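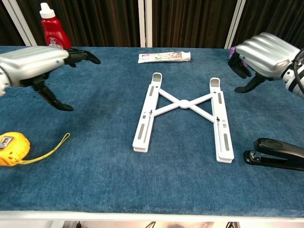 Trainee Home Inspector (Full Time)
Findik Property Inspections

Findik is hiring one trainee inspector to join our residential team. We inspect houses, condos and small apartment buildings for buyers, sellers and lenders. Last year we completed 452 inspections, most of them on homes built before central air was common in this area, so expect old wiring, old plumbing and plenty of crawl spaces.

You will start as a ride-along with our senior inspector, Gyu-bin Kwak. For the first eight weeks you will watch, carry the ladder, take notes and learn how we write a report. After that you will take on parts of the inspection yourself, beginning with exterior grading, gutters and attic insulation. Trainees do not sign reports until they hold a license.

What the work involves

Two inspections on a normal day, one in the morning and one after lunch
Walking roofs where the pitch and weather allow it
Checking electrical panels, water heaters, furnaces, windows, decks and foundations
Using a moisture meter and an outlet tester
Entering findings the same day and having the draft ready by 8 p.m.
Walking buyers through the main findings at the house, in words they can follow

What we need from you

A high school diploma or equivalent
A valid driver's license and a clean driving record
At least one year of work in construction, roofing, plumbing, electrical, HVAC or building maintenance
Comfort with heights and tight spaces
Clear written English. Spelling matters – the report is what the client pays for
Permission to run a background check

A license is not required to apply. If you already have some classroom hours, tell us how many and where you took them. We pay for the remaining coursework and for your first attempt at the state exam. A second attempt is at your own cost.

Pay and benefits

Training pay is hourly and starts on your first ride-along. Once licensed, you move to a base salary plus a fee for each inspection. We cover fuel, liability insurance and safety boots. Health coverage begins after 49 days. Paid vacation is two weeks in the first year. You will use a company truck during work hours and leave it at the Hwang Street office overnight.

Most inspections are within an hour's drive of the office. Spring is busy and some weekend work is expected then. Winter is slower, and we use that time for continuing education.

How to apply

Send a resume and a short cover letter to the office, by mail or in person at the front desk. Please include a writing sample of one page or less. It can be on any subject, but a description of a repair you have done is a good choice. Leave out photos and certificates for now – we will ask for those later.

Applications close at the end of February. We interview in person, and finalists spend a paid half day with Gyu-bin on an inspection before we make an offer. The position starts in April.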